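Home | Notebook | Parts | Vendors | Log out
Search entries... Go

November 2021. Pakgate trial, bin picking

Week two with the Pakgate picking kit, on loan from Kadel until someone here signs something. The brochure promises "any part, any pose." Our parts are painted bars, which I would have called the easy end of any part.

Setup took Leonor 4 hours. The quick start guide says one, and it assumes you own the bracket that isn't in the box. She made one. It's better than theirs, going by the drawing.

Calibration held overnight, first time. Ran the red and green bars together after lunch, default grasp settings, no tuning, as the sales call insisted.
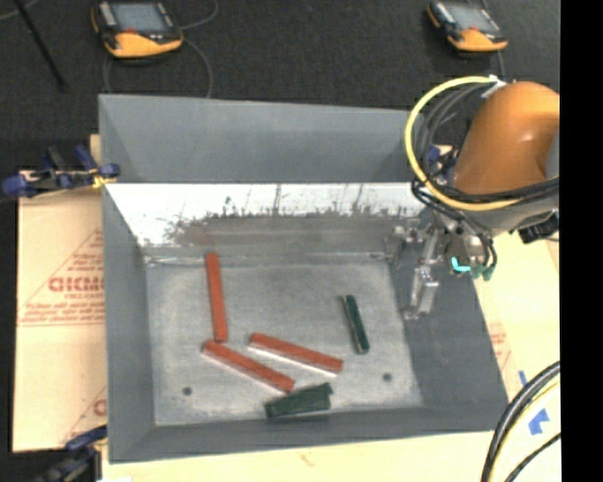

Mixed bars in the metal bin, arm at the right-hand side. Green cluster is up against the near wall.

Parts against a wall are still my complaint. The planner scores them as reachable, thinks it over, and goes for something else. Kadel support says to raise the retry limit from 8 to 200. I asked if that was a fix or a hobby. Ticket still open.

Shiny walls: Sofia Louro suspects glare and wants matte paint on the inside. Try one wall first.

Paiva quote came in for comparison. Cheaper, no suction option, and the manual is all screenshots.

To do: wall test again with exposure down, ask Kadel about the bracket, hide the quote from Leonor until she's eaten.

Last updated by L. Frade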